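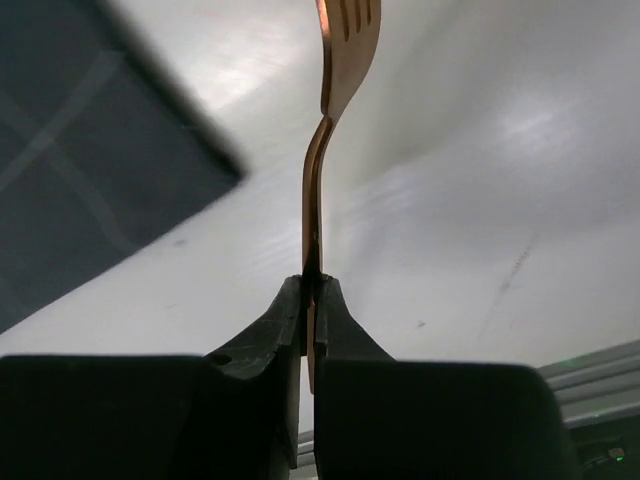
Coloured cutlery takes up most of the ground floor at Virnar, and the open day on 12 October 2019 was arranged so that visitors met it first. The works has made plain steel tableware for much longer, but the coated ranges now fill the larger order book. The copper-coloured fork in the Jollo pattern is the piece they use to explain the shape of the whole range: four prongs, a neck that bends in a shallow S, and a long straight handle that is very thin when seen from the side. The polish is high enough that the edges show as bright lines while the flat faces look browner.

I arrived at 9.30 and joined the second group. Groups were limited to 12 and the route took a little under two hours. Ear plugs were issued at the door. Bags had to be left in the cloakroom, and open shoes were refused.

## Blanking and rolling

The steel comes in as coil and is cut into flat blanks, one rough outline per piece. Forks and spoons start from nearly the same blank, which I had not expected. The wide end is then rolled crosswise to thin and spread it, and trimmed. A bin of trimmings stood beside each press and goes back to the supplier by weight.

The press we were shown works at 900 blanks an hour on teaspoons and is slowed for anything longer. It was running during our visit and conversation was impossible. The guide had sensibly given the explanation in the corridor beforehand, with a board of samples showing each stage.

## Forming the prongs

Slots are punched in the flat. A small bridge of metal is left joining the tips so that the prongs stay parallel during the next step, and it is cut off afterwards. The curve of the neck is pressed in a separate tool. Jollo has a tighter bend than the older Tefera pattern, and the tool for it was remade 3 times before the trial pieces stopped marking on the inside of the curve.

We were allowed to handle pieces from both patterns. Tefera is the heavier of the two, with a handle that widens towards the end. Jollo feels front-heavy at first. I would want to eat a full meal with it before giving an opinion.

## Polishing

The polishing room was the warmest part of the tour and the dustiest. Outer faces are done on wide belts with the pieces clamped in rows. The insides of the slots are done with a narrow belt threaded between the prongs, and this is the slowest job on a fork. Any scratch left here will show through the coating, so pieces are inspected under a strip lamp before they go on. Rejected ones return to the belt if there is enough metal left.

A question was asked about hand finishing. The answer was that serving pieces are still finished by hand and table forks are not.

## Coating

The coating chamber was closed and could only be seen through a window. Pieces are washed, dried and hung on racks, and the air is pumped out before the colour is laid down. One load holds 319 forks, an odd figure explained by the layout of the rack and one hook position given up to a test strip. A cycle takes roughly 6 hours including cooling.

The copper shade contains no copper. Gold and black are made in the same chamber with different settings, and the order in which the colours are run is planned a week ahead to reduce cleaning. Shade matching between loads is checked by eye against a reference piece, in a grey booth with fixed lighting. Two forks from different loads were passed round. I could see no difference. One visitor said she could.

Care advice was given on a printed card: no scouring pads, no steel wool, and no long soaking in salt water. Dishwashers are permitted. The card did not say how long the colour should last and the guide would not be drawn on a figure.

## Packing and shop

Finished pieces are sleeved singly and boxed by place setting. Most of the Jollo output that morning was going out under the Flivgate label, with a different box and the same contents.

The shop sells seconds in loose trays. Plain steel seconds were plentiful. Coloured seconds were nearly all dessert spoons, and there were no copper forks among them. Payment was by card only.

## Practical notes

- The next open day is planned for June. Booking is by telephone.
- Parking is on the gravel side of the yard; the tarmac side is kept for lorries.
- The stairs to the coating gallery are steep and there is no lift.
- Tea was provided at the end, with plain steel spoons.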